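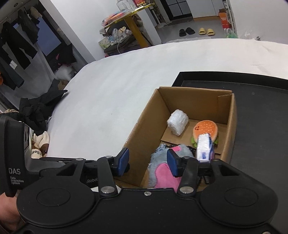

Clodagh Mac Mathúna
Gripper bench, hardware evaluation

Ticket: Jaw readout drifts on handheld gripper, soft objects only
Opened: 11 October 2023
Status: Open (reopened twice, see below)
Priority: Medium, though I set it to High and somebody set it back

Summary

I'm comparing two sets of finger pads on the handheld gripper, the blue ones and the older Travar pads, before we decide which to order for the Gukcombe units. The task is the usual one: pick things out of the cardboard box, put them on the black tray, put them back. Hard objects give me a sensible jaw width. Soft ones don't. After I let go of a plush toy and open the jaws all the way, the width readout should come back to zero offset. It comes back 3 mm short and stays there until I restart the controller.

The hamburger is the worst. I'd like it on record that I have now spent more working hours with a smiling plush hamburger than with my manager.

Setup

Gripper: handheld, two fingers, blue pads
Controller: Riruteo, firmware as shipped
Recorder: Shetty logger, default settings
Objects: plush hamburger, gray fuzzy plush with the pink patch, white plastic-wrapped bundle, packet of tissues
Surface: white cloth, black tray, box

Steps to reproduce

1. Power up, open the jaws fully, zero the width.
2. Close on nothing, open again. Readout says 0. Good.
3. Pick up the tissues, put them on the tray, open fully. Readout says 0. Still good.
4. Pick up the hamburger by the bun. Squeeze until the pads stop moving. Put it down, open fully.
5. Readout says -3. Wait as long as you like.

Expected: 0
Got: -3, every time, on 17 grasps in a row. I stopped at 17 for lunch.

Log, first session

Swapped in the Travar pads. They're stiffer and they slide off the bun if you come in at any kind of angle, so a fair comparison takes patience. Offset still appears but it's smaller, 2 mm. So the pads matter, which was the question I was asked, and aren't the cause, which was the question I was hoping to avoid.

Put the blue pads back. Offset 3 again.

Checked the pivot screws on both linkages with a driver. None of them turned. Wiped the pads. Checked that the fingers open to the same place by eye and with calipers, and they do. The fingers are where they should be. The number is wrong. I closed the ticket here with the note "controller, not gripper" and went home feeling pretty good.

Reopened, with a comment from the Riruteo side asking whether I had tried turning it off and on again. Yes. It's in the summary. Restarting clears the offset and then the next hamburger brings it back.

Log, second session

Tried the suggestion to slow down the grasp. Slow close, two seconds from full open to contact, same squeeze. Offset drops to 1. Fast close, offset back up to 3. That was the first thing in this whole business that made the number move on purpose, so I did it a few more times for the pleasure of it.

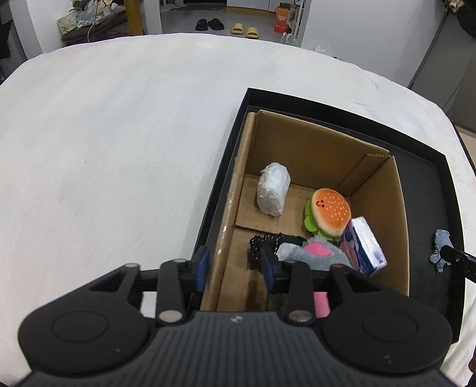
What I think is happening: the controller filters the width signal and also tries to be clever about contact. When it decides it has touched something, it stores that width as a reference. A tissue packet pushes back right away and the reference lands where it should. Plush keeps giving. The jaws go on closing after the "contact" moment, the stored reference is stale, and on release the controller corrects toward it. The faster I close, the more stale it gets. The softer blue pads add their own squish on top, hence the worse number compared with the Travar set.

I can't prove any of this from outside the box (the electronic box, I mean, the cardboard one is behaving fine). But it fits the slow close, the fast close and the pads, and it fits the tissues being no trouble at all.

Approach angle makes no difference that I can measure. Coming in over the rim, coming in from the front, reaching down between two items, all the same. Neither does crowding. I tried the plush with its neighbors touching it and on its own on the tray. I mention this since the first reply I got blamed clutter.

Log, third session

Found a contact detection setting in the controller menu, seven levels down, under a heading that just says Other. Default is 7. The manual says "adjust as needed" and then moves on to warranty terms.

At 7, fast close, hamburger: -3
At 3, fast close, hamburger: -1
At 2, fast close, hamburger: 0
At 2, tissues: 0, but the packet gets crushed a bit before the controller notices it's there

Closed the ticket again with "set contact detection to 2." Reopened by me the next morning when the gray plush gave -1 at the same setting. It has long fibers and I suspect the controller has feelings about them.

Workaround for now

Set contact detection to 2 and close slowly on anything furry. Re-zero between objects instead of between sessions. It takes a moment and the data comes out clean. If you have recordings from August made with the blue pads, check the width column after every soft object before you use them. Mine needed fixing. I haven't looked at anyone else's.

Pad comparison, for whoever only opened this for the pad comparison

Blue pads: better hold on plush and on the crinkly bundle, and they forgive a sloppy approach. Larger readout offset at default settings. Travar pads: fine on the tissues, slippery on plush, smaller offset. With the setting at 2 the offset mostly stops being a reason to choose either one. I'd order the blue.

Still to do

Get Riruteo to say what the setting really changes
Repeat the gray plush at 1, if the menu allows 1
Same test with the Shetty logger unplugged, to rule it out properly
Ask for the ticket to be moved out of "user error"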